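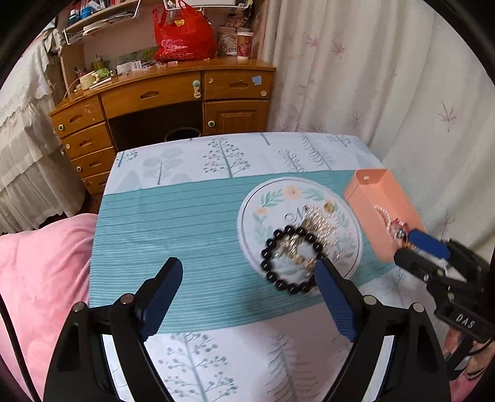 We have had the Coden hand grippers at Widthorpe for four months, and I have been asked by enough people in other workshops what they are like that I am writing it down.

Some background. Widthorpe repairs and repacks costume jewelry for shops, mostly bracelets, chains and brooches that go back out in small card boxes. Last year the owners decided the boxing should be done by robot arms in time. Before that can happen, somebody has to do the job with the grippers, over and over, so the arms have recordings to learn from. That somebody is us. Two of us do it most days, Celina Bednarek and me, with one gripper each.

The tool itself is decent. The body is black, the two fingers are blue with a textured surface, and the texture does its job. Round beads hold well. A strung bracelet can be picked up from one side and set down without much trouble. Fine chain is another matter. It slides, it bunches, and if two pieces are tangled you will lift both. Celina gets around this by pressing the piece lightly against the bottom of the box before she lets go. I have copied her and my numbers went up.

Weight is my main complaint. It is fine for the first hour and tiring by the third. My wrist was sore through most of June, until Trygve Moen moved us to shorter turns with hand packing in between. The screws on the arms also need checking. Mine worked loose on a Tuesday and I lost the morning's recordings.

As for the work, I packed 836 boxes by hand in my last full week before the change. My best week with the gripper is 612. Management knows this and has left our pay alone, which I give them credit for — the shop in Drindlow pays by the box and people there are not happy.

What has changed most is the attention it takes. By hand I could talk and pack. With the gripper I watch my fingertips all day, and the room is quieter than it was. We have been told our jobs will move to sorting and repair once the arms are running. I would like to see that in writing.

Good grip on beads, poor on chain, too heavy for a full shift. I would ask for a lighter body and a wrist strap before buying more.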